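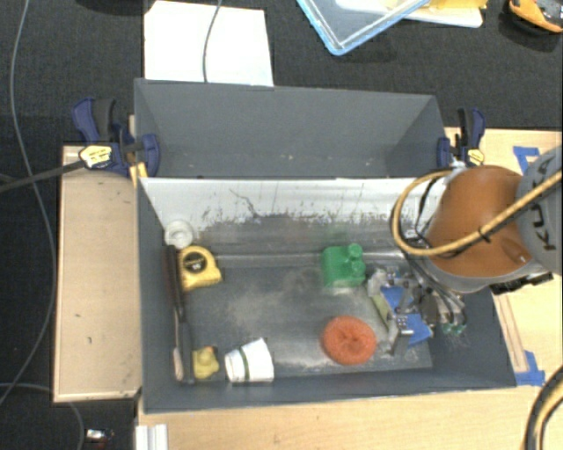 Does the picking cell mean fewer of us on the returns bench? So far the headcount is the same as it was in spring, and what has changed is who does which part of the day.

Saturday, August, written up over a late coffee

I promised Jairo I would put down how the week went while I still remember it, so this is going to ramble a bit. Jairo Villanueva has sorted mixed returns by hand for longer than the rest of us have worked at Floltcombe, and he can tell you what is in a tote by the sound it makes when you set it down. I was worried about how he would take to the new setup. He took to it fine! He did have opinions, and I've tried to get them all in.

We ran 300 picks over the week on the Zindar settings. The arm finished 79 of the first batch of 100 without anyone touching it, and the rest went to a person. Jairo's point, and I think he's right, is that the ones that come to him now are all the hard ones. Before, a morning had easy stuff mixed in, a cup, a box, something you could grab while you were talking to the person beside you. Now every item that lands on his side is there for a reason, and by ten o'clock he's tired in a way he didn't use to be. We should think about that before we call the job lighter. (His back is much better, he says, and I don't want to lose that in the complaining.)

What goes in a mixed tote is still the big question for me. On the KUKA we've had a rubber duck, a tape measure, a paper cup lying on its side and a round scrubber all sharing one gray bin, with a long-handled tool up against the wall. I like that kind of mix. Rengifo's list is all boxes, and our returns have never been all boxes in my time here.

Things to sort out:

- Break schedule. The old one went by the truck, the new one goes by the cell, and the two don't meet. Jairo wants the 10:15 break back, and so do I.
- The help call. It's a beep now, and it gets lost under the compressor. A lamp on the bench would be kinder to everybody.
- Training. Only two of us can restart the cell after a stop, so neither of us can take the same day off. I'd like the whole bench shown how before the Kisen order comes in, all 1,000 pieces of it.
- Job titles. Payroll still has everyone down as "sorter." Jairo spent most of the week teaching, and it ought to say so somewhere.

Speed is set at 70 percent and I'm leaving it there for now. People on the bench like being able to follow what the arm is doing, and they chat more when it isn't rushing. I'll try the lamp first and ask again after that.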